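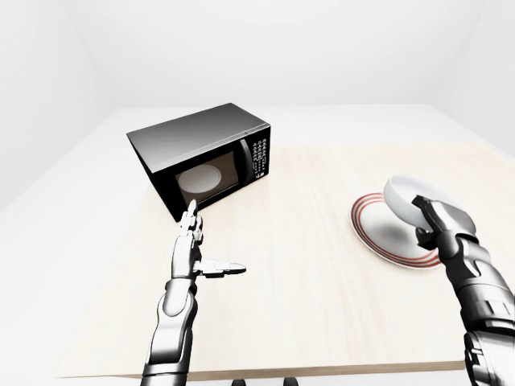
August 2026
by Rhea Barredo

Our after-school robotics club has been using Sokard since June, and I'm finally ready to say what I think. It's a simulator with a kitchen pack: a microwave, a bowl, a red-ringed plate, and two arms for the kids to drive. We paid $200 for the club license and I'd pay it again!

The hands are the best part. Fingers bend at every joint, so grabbing a bowl by the rim takes real practice (and a lot of groaning).

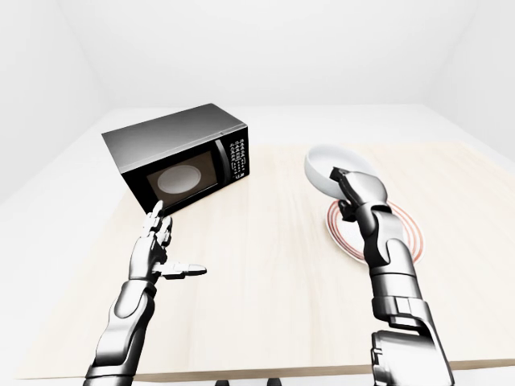
Can beginners handle it? Give them 5 sessions and they'll be fine, as long as someone older sits nearby for the first couple.

My gripes -- the manual is thin, and saving a run takes forever on our old laptops. The room is also awfully plain, though my students like it that way. 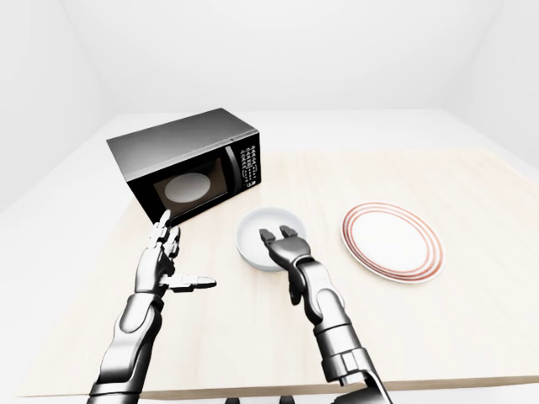

Janelle Malabanan: We switched from Masilela and the controls feel much smoother. Does yours crash after 100 runs too?

Ronaldo Cruzado: Mine did until I updated it. Still worth the money -- my team loves it.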